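# Der kleine grüne Becher

Fiorella Serra deckt ihren Basteltisch immer zuerst mit braunem Papier ab. Blaues Klebeband teilt die Fläche in Felder, und in jedes Feld kommt später ein Gedeck. 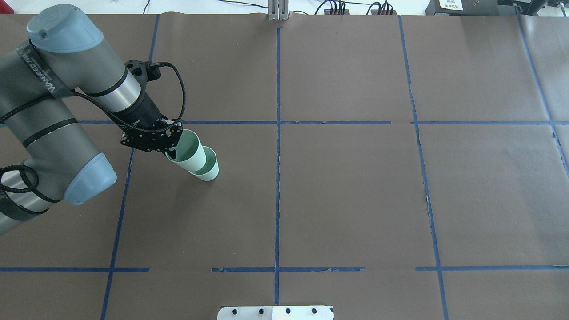
Für das Sommerfest in Vedside hat sie im Juli 400 Becher bestellt, alle in hellem Mintgrün. Ineinander gestapelt brauchen sie wenig Platz – das schätzt sie sehr.
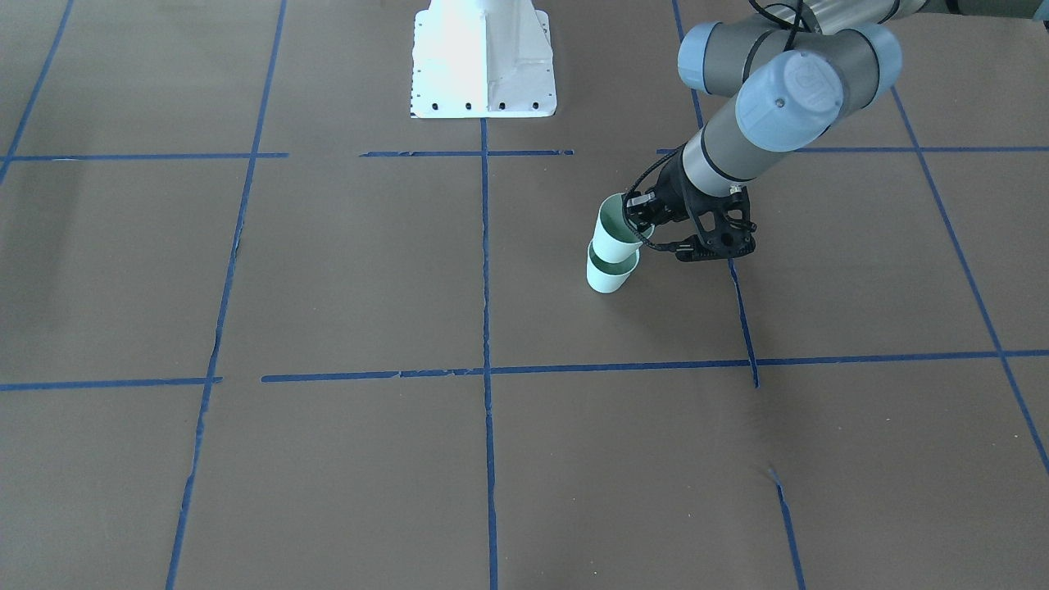

Beim Stapeln soll man nicht drücken, sonst klemmen die Becher und der Rand verbiegt sich.

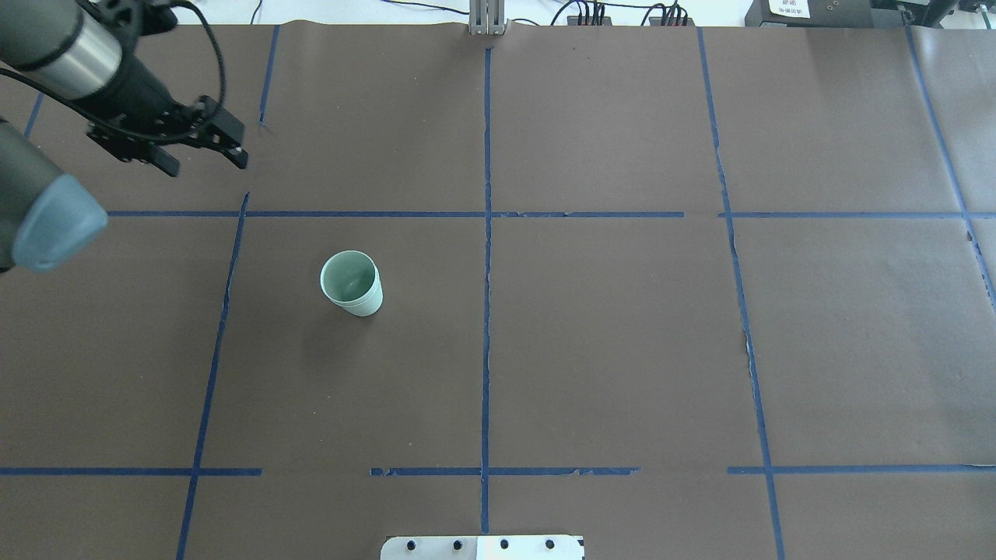
*Hellgrün, innen etwas dunkler: ein Becher auf der Seite.*

Das Klebeband muss auch nicht ganz gerade sein. Wichtig ist nur, dass jeder Gast sein Feld findet.
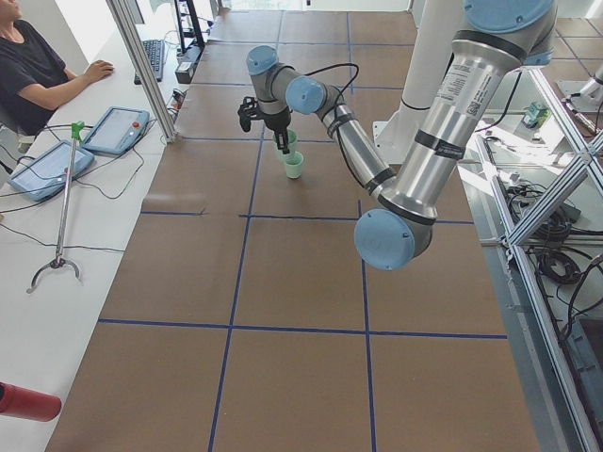 **Wie bewahrt man gestapelte Becher am besten auf?**
Trocken, aufrecht und in kurzen Stapeln, mit einem sauberen Tuch darüber.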